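Prerska Tenants' Group Questions Komum's "Healthier Snack" Claims, Asks for Full Ingredient and Price Data Before June

PRERSKA, 2021-03-17 - The Kanagaratnam Food Label Project today released its review of the new Komum line of packaged snacks, and it is not persuaded. Komum has spent the winter telling shoppers, schools and office managers that its Sasex range is a lighter, smarter way to eat between meals. The project read the labels, compared the serving sizes and wrote to the company twice. It still can't find the part that is lighter.

The review was carried out with the Prerska Tenants' Group, whose members were offered Sasex subscription boxes at a discount last fall. Under the offer, a household pays up front for a mixed box of single-serve packets, delivered every month until canceled. Members asked the project to look into it after several of them read the small print and came away with different ideas of what they had agreed to.

"We are not against snacks," said Aiman Chin, who wrote the review. "I eat them at my desk like everybody else. What I object to is being told that a bag of salted corn is a wellness plan. If there is evidence for that, I would like to read it, and I have asked for it in writing."

The review covers 32 products. Of those, 13 carry the phrase "better for you" on the front of the packet, and none of the 13 says better than what. The company's customer service desk told the project that the comparison is with "traditional snacks." Asked which traditional snacks, the desk said it would check. That was in January.

Serving size is where the review spends most of its pages. A Sasex packet looks like one serving and is sold as one serving. The nutrition panel on many of the packets disagrees, listing the contents as two servings or, in the case of the chili lime crisps, two and a half. A shopper who glances at the calorie figure and eats the whole packet has taken in more than double the number she read. Serving sizes are supposed to reflect what people eat in one sitting, and the project doubts that anyone has ever folded over a small packet of chili lime crisps and put the other three fifths away for later.

Salt gets the same treatment. The front of the packet says "lightly seasoned." There is no agreed meaning for that phrase, as far as the project could find, and Komum did not offer one. Several products described this way had more salt by weight than the store-brand items bought for comparison at two Prerska supermarkets. The oat clusters did come out lower in sugar than the cereal bars they were set against, and the review says so. It also says that they cost a good deal more.

Price was harder to pin down than it should have been. Komum quotes its boxes by the month and its packets by the piece, and it changes the mix of packets in each box. Without a weight for the whole box, a buyer can't work out what a pound of food costs. The company's sales sheet promises savings of "up to 200 dollars a year" for a family that switches from vending machines. The sheet does not say how many vending machine visits the family was making beforehand. Working backward from Komum's own packet price, the project concluded that it would have to be a family with very little else to do.
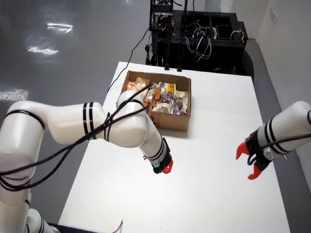

Komum sees it differently, and in a letter to the project the company argued that a monthly box helps people plan what they eat and keeps them out of the checkout line, where worse choices get made. It added that its customers are adults who can read a label, and that all of its packets meet the rules that apply to them.

The project accepts the last point. Meeting the rules is the least a food company can do, and the review does not accuse Komum of breaking any. The rest of the letter asks for a lot of trust. A box that turns up whether or not last month's packets are finished could help a household plan. It could just as easily leave the household with a cupboard full of snacks and a feeling that they ought to be eaten. Komum says it has customer research on this question. It declined to share it, or to say how many customers were asked.

The review also looks at the company's pitch to schools. A flyer sent to parents' associations in the Prerska area suggests replacing bake sales with Sasex boxes and keeping a share of the money. The flyer calls this "fundraising without the sugar rush." The project bought the assortment named in the flyer and found that it includes yogurt-coated raisins, honey pretzels and a chocolate granola bite. Bake sales have their faults, but a parent who buys a brownie at one generally knows that it is a brownie.

"Someone will tell me I'm being picky about wording," said Chin. "The wording is what they charge extra for. Take the words off and you have corn, oats, salt and oil, and a price that needs explaining."

The cancellation terms drew the most letters from tenants. A customer can cancel at any time, according to the front page of the Komum site. According to the terms, a request has to arrive before the next box is "in preparation," and preparation begins on a date the company sets and does not publish. One tenant canceled and then received two more boxes. Another was refunded the same day and had no complaint at all. The project can't say which experience is typical - Komum would know, and was asked.

The packets themselves are another matter left half answered. The boxes are cardboard and go in the paper recycling. The packets inside are described on the site as "recycle ready," a term that the Prerska waste office does not use. When the project called the office, it was told to put that kind of wrapper in the trash.

The project is asking Komum to do the following before its planned supermarket launch in June:

Print the calories and salt for the whole packet on every packet meant for one person.

State what each "better for you" product is being compared with, or drop the phrase.

Give the total weight of food in every monthly box, along with the price per pound.

Publish the date on which each box goes into preparation, and honor any cancellation made before it.

Release the customer research mentioned in its letter, including the number of people surveyed and how they were picked.

Withdraw the school flyer until the contents of the assortment match what the flyer says about them.

Komum has replied that it is "always listening" and is reviewing its packaging as part of normal business. The project has heard this from other companies, some of which went on to change their packaging and some of which changed the color. It will buy the same products again after the launch and compare the labels line by line.

Readers should be aware of the limits of the work. The project relied on printed nutrition panels and did no lab testing. Store-brand items were picked from what was on the shelf during two shopping trips, and prices have probably moved a little already. Taste was not scored. Opinions in the office were divided on the oat clusters and united on the beet puffs, and neither finding appears in the review.

The full review runs to 2000 words plus tables and can be requested free of charge in print or by email. Tenants who took up the discount offer and want help reading their terms can bring a copy of their order confirmation to the group's next open evening.

About the Kanagaratnam Food Label Project

The Kanagaratnam Food Label Project reads food packaging on behalf of shoppers in Prerska and nearby towns. It takes no money from food makers or stores and buys every product it reviews at the regular price. Past reviews have covered bottled smoothies, breakfast drinks and a protein bread that has since been taken off sale.

Press contact: Aiman Chin, Kanagaratnam Food Label Project, Prerska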